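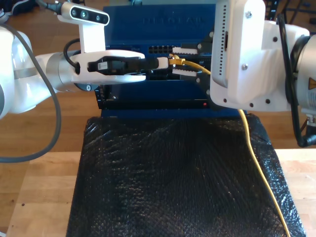 The blue NETGEAR switch and the yellow cable, on the bubble mat.

I love a good cable job! I spent most of June wanting to redo our little network corner, and finally sat down to it with a big coffee and a bag of hook-and-loop ties (never zip ties, I will fight you on this). The switch is the part I like best. That blue! You can spot it from the hallway, and I'm very fond of the raised lettering on top.

Yellow for the patch cable was Roksolana Zhuravel's idea. She colors by job: yellow goes to the office, gray to the printer, and anything black gets a paper label before it goes anywhere near a port. I used to buy whatever was cheapest and then spend 16 minutes tugging on cords to find the right one, so I'm a total convert now.

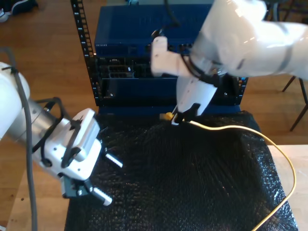

Square-hole rails are my other new love. You can shift gear up or down a notch whenever you change your mind, and I change my mind a lot. Kwame Agyeman lent me his cage nut tool and it saved my thumbnails, what a wonderful little thing.

Give your cables slack, too! I leave a nice loose loop in front so I can unplug without yanking on the port. Next up is the label maker, and then I have to pick a color for the camera line. Orange, maybe? Roksolana is voting for purple.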